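How to Get Water Rings, Ink and Grease Out of a Fabric Sofa

Most stains on upholstery come out with things already in the kitchen. The mistakes that make them permanent are scrubbing, soaking, and using the wrong cleaner for the fabric. Work through the steps in order and give yourself a free afternoon, mostly for drying time.

Check the care tag first

Look under the seat cushions or on the underside of the frame for a sewn-in tag. It will carry one of these codes:

W – water-based cleaners are fine.
S – solvent only. Keep water away from it.
WS – either one.
X – vacuum only. Call a professional for anything wet.

If the tag has been cut off, treat the fabric as unknown and do the spot test below with extra care. On code S fabric, skip to the section on solvent. On code X, stop after vacuuming.

What you need

A vacuum with a brush attachment
White cotton cloths or plain white paper towels
A clear dish soap with no bleach and no hand lotion in it
White vinegar
Rubbing alcohol
Baking soda or cornstarch
A spray bottle
A fan

Colored cloths can pass their dye to a damp sofa, so leave them in the drawer. I use the Piltia cotton squares that come in a bag of 24, but old T-shirts cut up will do the same job if they are white.

Vacuum

Take the cushions off if they come off. Go over the whole sofa with the brush, then change to the narrow tool for the seams and the gap at the back of the seat. Dust turns to mud when it gets wet, and a dirty sofa will show a clean patch wherever you treat a stain. A pass once a week also means fewer stains in the first place, as grit wears the surface and lets liquid in faster.

Spot test

Pick a place that doesn't show, such as the underside of a cushion or the back of the skirt. Dab on a little of your cleaner with a cloth, press with a dry one, and wait until the spot is fully dry. Look for color on the cloth, a ring on the fabric, or a change in texture. Any of the three means try something milder.

Water rings

A ring forms when moisture carries soil and minerals to the edge of the wet area and dries there. The cure is to wet the area again, lightly and evenly, and dry it fast.

Fill the spray bottle with distilled water. Mist the ring and a hand's width beyond it, then feather the spray out to the nearest seam. Press with a dry cloth. Set the fan on it. If a faint line remains, repeat with one part white vinegar to four parts water, then mist once more with plain distilled water.

Ink

Ballpoint comes out with rubbing alcohol. Gel ink sometimes does, and permanent marker usually won't come out completely. Dampen a cloth with the alcohol – don't pour it on the fabric – and dab from the outside of the mark toward the middle. Turn to a clean part of the cloth with every dab or you will put the ink back. Open a window and keep away from flames. When no more ink is lifting, go over the spot with a cloth wrung out in cool water, if the tag allows it.

Grease and food

Cover the stain with cornstarch or baking soda and leave it for 18 minutes or longer. An old butter stain can sit under powder overnight. Vacuum it up. Mix 2 teaspoons of dish soap into a bowl of warm water, whip it with your hand, and use only the foam. Work it in with your fingertips, then lift it off with a damp cloth until the fabric no longer feels slippery. Leftover soap attracts dirt, and a stain that "came back" is often just that.

Solvent for code S

Buy a dry-cleaning fluid meant for upholstery. Flindness sells a small bottle that is enough for a few marks. Follow the label, use very little, and air the room for the rest of the day.

Drying

Stand loose cushions on edge so air reaches both sides. Keep the fan running until the filling feels dry when you press hard, which can take until the next morning. Brush the fabric in one direction with a soft clothes brush once it's dry. Don't use a hair dryer on high heat, and don't sit down early.
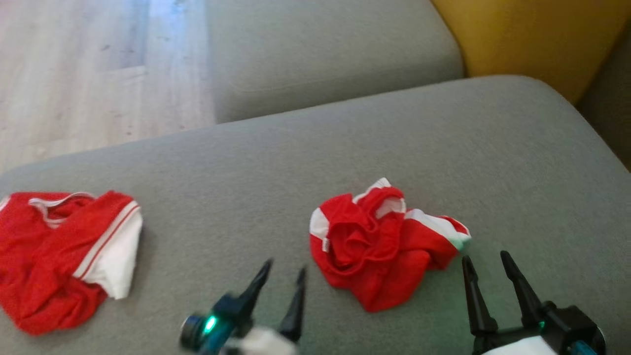 Jamie Wainwright wrote in to say that the foam method worked on salad dressing but left a stiff patch, and that it took two more rounds of rinsing with a damp cloth to get rid of it. Hard water makes this worse. Distilled water for the last rinse should help.

When to call someone

Pet urine that has reached the filling, mildew, and anything on silk or old velvet are jobs for a professional. Ask whether the price is per seat or for the whole sofa, and tell them everything you have already put on the stain.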